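4. Keeping and displaying small household objects in shared tenancies

4.1 Setting and respondents

The interviews reported in this section were made in Tresdale, in the older housing district on the east side of the river. Most flats there have two or three rooms and are rented by people who do not know each other before they move in. We spoke with 87 tenants. All of them had lived at the same address for at least one winter, and all of them shared a kitchen or a sitting room with at least one other household member who was not a relative.

Our interest was in objects which have no strong use. A saucepan is easy to place, as it belongs near the cooker and everybody agrees on this. An ornamental tin, a candle holder or a small dish has no such obvious place, and the agreement about it must be made by the people who live together. Earlier work by one of us (Trujillo) in Pilanura found that such agreements are seldom spoken. They are made by moving the object a little, waiting, and moving it again.

Each tenant was asked to name up to 2 objects of this kind and to tell us its history in the flat: who brought it, where it stood first, where it stands now, and who had moved it. The conversations were held in English or in the tenant's first language. Where a translation was needed, it was made by Marin Vasić and then checked by a second reader.

4.2 Containers

Containers were named more often than any other kind of object. We included here tins, jars, boxes with a lid and canisters of every material. Tenants liked to speak about them, and the histories were long. Several containers had changed their contents many times – tea, then buttons, then keys, then coins for the laundry – while staying at the same spot on the shelf. The name of the object often came from an earlier content. One respondent still said "the coffee" for a tin which had held only batteries for years.

The type with a wide and low body (Figure 4a) was considered easier to share than the tall type. Tenants explained that the hand goes in without difficulty and that it is possible to see what is inside when the lid is off.

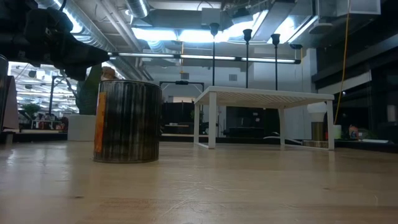
Why do containers stay in the common room when their owner leaves the flat? The contents by that time belong to several people, and it is felt as impolite to empty the container in order to take it away.

This answer was given in many forms. Some departing tenants told us that they had wished to take the container and did not dare. Others had forgotten that it was theirs. In both cases the result for the flat is the same, and over the years the common room gathers a group of containers with no living owner in the house. The landlord Nikolaidis, who lets a large part of the district, provides an inventory only for furniture, so the small objects pass from one group of tenants to the next without any paper.

We noted a difference between kitchens and sitting rooms. In kitchens an ownerless container is used until it breaks. In sitting rooms it is more often pushed to the back and becomes a background to other objects. Worn surfaces were not a reason to throw a container away. On the contrary, some respondents took wear as a sign that the object had a right to be there.

4.3 Candle holders and other upright objects

Upright objects behave differently. They are noticed from the door, they can fall, and they take attention away from what stands next to them. Respondents used stronger words for them, both in favour and against. A dark, tall form on a pale surface (Figure 4b) was described by one woman as "a person who stands up when all others are sitting". She had moved her flatmate's candlestick from the table to the window three times during one December, and each time it came back.

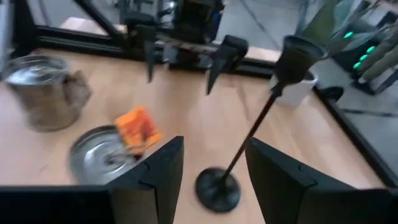 What decides where a tall object finally stands? In most of the histories it was the shared meal, for a tall object is tolerated on a table only as long as people can see each other across it.

In flats where tenants ate at separate times, candle holders remained on the table for the whole year. In flats with a common evening meal they were moved to a sideboard, a window ledge or the floor beside the door. Candles themselves were rarely lit in either group. Several tenancy agreements forbid them, and the holder was kept for its shape, or as a memory of the person who gave it.

The price of the object had little influence. A holder bought at the Brurkeo market for a small coin was defended as firmly as an inherited one. More important was whether the owner had been asked before the first move. Where the question had been asked, even a clumsy one, later moves were accepted with good humour. Where it had not, the object became a subject to which people returned in the interview although we had already gone on to other matters.

4.4 Limits of the material

Our respondents are those who stayed. Tenants who left after a few weeks are missing, and it is possible that quarrels over objects are more common among them. We also depended on memory for the order of the moves, and flatmates did not always agree on it. When two accounts differed we kept both and did not try to join them. The histories of mirrors and lamps, which are fixed more firmly to a place, are treated separately in Section 5.

Figure 4. Two forms discussed in the text: (a) wide, low canister; (b) tall, candlestick-like object with a round base.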